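Section 3. Setting Up the Dolarora Wine Rack

3.1 Choosing a location

Place the rack on a level surface away from ovens, radiators and direct sunlight. The room should stay at a steady temperature throughout the year. Do not install the rack on top of a refrigerator or washing machine.

3.2 Leveling the rack

1. Unfold the rack until both side frames click into position.
2. Set it down and press lightly on each corner. If it rocks, turn the adjustable foot until it stops.
3. Leave a gap of 3 inches between the rack and the wall.

Note: Clean the surface before placing the rack. Grit under the feet may scratch stone or varnished tops.

3.3 Loading

1. Load the lowest row first.
2. Lay each bottle on its side with the label facing up. Corked bottles must be stored so that the wine touches the cork.
3. Screw-cap bottles may be stored in any remaining space.
4. When removing bottles, begin with the top row.

CAUTION: Do not stack a second rack on the first unless the Kideo connecting clips, sold separately, are fitted.

CAUTION: Do not hang the rack from a shelf or cabinet. The frame is not designed to carry weight from above.

3.4 Care

Wipe the frame with a soft, dry cloth. Metal polish and abrasive pads will remove the protective coating. Check the feet every October and tighten any that have worked free.

Owner comments on this section are printed below as received.
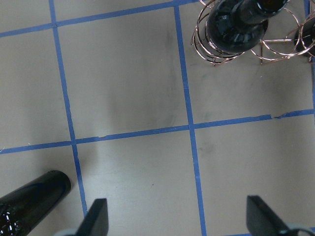
Anum Butt: Step 3 under Loading should say whether half bottles are safe in the lowest row. Mine slide forward whenever I take out the one beside them, and I have moved them to a cupboard for now.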